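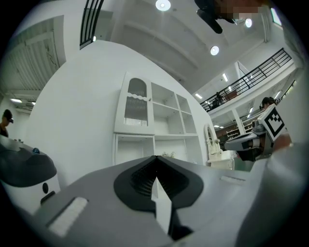

A gray gripper with a black rubber jaw pad, its inner face covered in fine ridges.

Zaser Adds Five Scents to Its Flasora Candle Line

Candle maker Zaser is adding 5 scents to its Flasora line of poured container candles, with the first jars going to stores in December. The new scents are black currant, cedar and smoke, pear butter, wild mint, and plain beeswax honey. All of them use the same soy and coconut wax blend as the existing jars.

Sabina Hrubý, who developed the scents, said pear butter took the longest to get right. "It smelled great cold and like almost nothing once it was lit," she said. The final version uses a heavier fragrance oil and a slightly wider cotton wick.

Zaser tried the scents out last season at the Procházka gift shops, where 2,983 jars were sold. Another 672 went out through the online store Zuniseo, most of them cedar and smoke. A sixth scent, fig leaf, sold slowly and was dropped.

The jars come in one size for now and have a flat metal lid. Smaller travel tins are planned for spring, in black currant and wild mint only. Shops that already carry Flasora can order mixed cases of 6, and new accounts have to start with two cases. Refills are not part of this release, and the older vanilla and fir jars will stay in the line.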